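Zukgate arm kit, month one

Right, quick one before I go out. A few of you asked whether I'd keep the Zukgate kit or send it back, and I've been putting off answering for most of February. So. Notes, mostly typed standing up.

For anyone new – it's the two-finger arm bundle, hire or buy. I'm on hire, 149 a month, 3 months minimum. There's a 200 deposit on top which they don't mention til the second page of the checkout. Grumble. To buy it outright you have to ask for a quote, and I haven't.

What comes with it: arm, gripper, wrist camera, one fixed camera on a stand, and a login for Madora, the software that does the teaching. You guide the arm through a job, it saves the run, you do it again. And again. Kitchen things for me so far, plates and bowls, plus a bit of plant stuff.

Setup took an evening. Manual says an hour. The manual is optimistic about a lot of things.

The wrist camera is good close in and goes soft when the arm's moving. Plates, for instance, teal one on top:

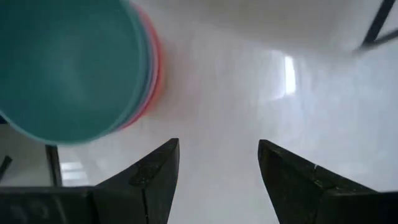 The gripper

Fingers are chunky. Dark, angled at the tips, already a bit scuffed. Fine on anything with a proper edge to get under. On flat plates I had a lot of failed runs in the first week, then I slowed the approach right down in Madora and it got better. Not perfect. Better.

The grip setting is a slider with no units on it. Why. I wrote my own numbers on a sticky note and the sticky note fell off.

Spare fingers come from Kelemen and they were quick to post, no complaints there. They do a softer set too, which I'd get first if I was starting over.

The table

Shiny white top was a mistake on my part. Every lamp in the room turns up in it. Madora has a thing called surface trim that's ment to ignore reflections and it does help, but it takes a while to run and you have to redo it if you shift a light. The fixed camera copes much better than the wrist one. Coral bowl at the bottom of the stack, its reflection smeared underneath, and the bowls themselves are still nice and sharp:

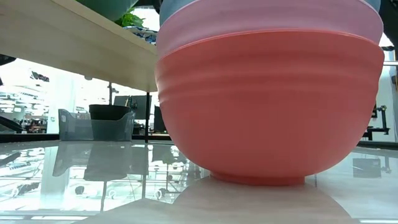 Posted by the blog owner
Filed under: kit, reviews, robots at home

Bowls are easier than plates, by the way. Lovely big rims. The tapered shape gives the fingers something to do. Nested ones can be a pain when two come up together, and I haven't found a setting for that. I just delete the run.

Storage – the plan I'm on lets you keep 500 runs. Sounds like loads. It isn't, you get through them fast when half are rubbish, and deleting is one at a time. One at a time!! I've emailed. Got a polite reply saying it was on the list.

Support in general is decent. Real people, slow in the mornings. They did talk me through a camera reset without making me feel daft.

I also tried Faletti before this, the free trial, and gave up. Nicer looking app but it kept losing the arm halfway through a job and I'd have to home it and start over. Zukgate has dropped out on me a couple of times all month, so that's a clear win.

Plant jobs next. Black pot in a grey see-through tray, a plastic sheet down on the table. The sheet creases and the creases catch the light, so that's the surface trim again. Need to try a matt one. The grit in the pot shows up nicely though, and so does the thin stick poking out of it, which is what I want it to learn to find.

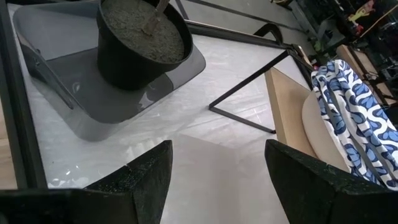

Keeping it or not

Keeping it. For the 3 months anyway. After that it depends if they sort bulk delete and put some actual numbers on that slider.

If you've got a small flat I'd think hard, the arm wants more elbow room than the listing says and you can't really eat at the same table. If you've got a spare table and patience, go for the hire one. Wouldn't buy outright yet.

Oh and the power lead is short. Get an extention before it arrives.

Will do a proper post on the plant pot runs when I've got enough worth keeping. Comments are open, ask me things, I'm slow but I do read them.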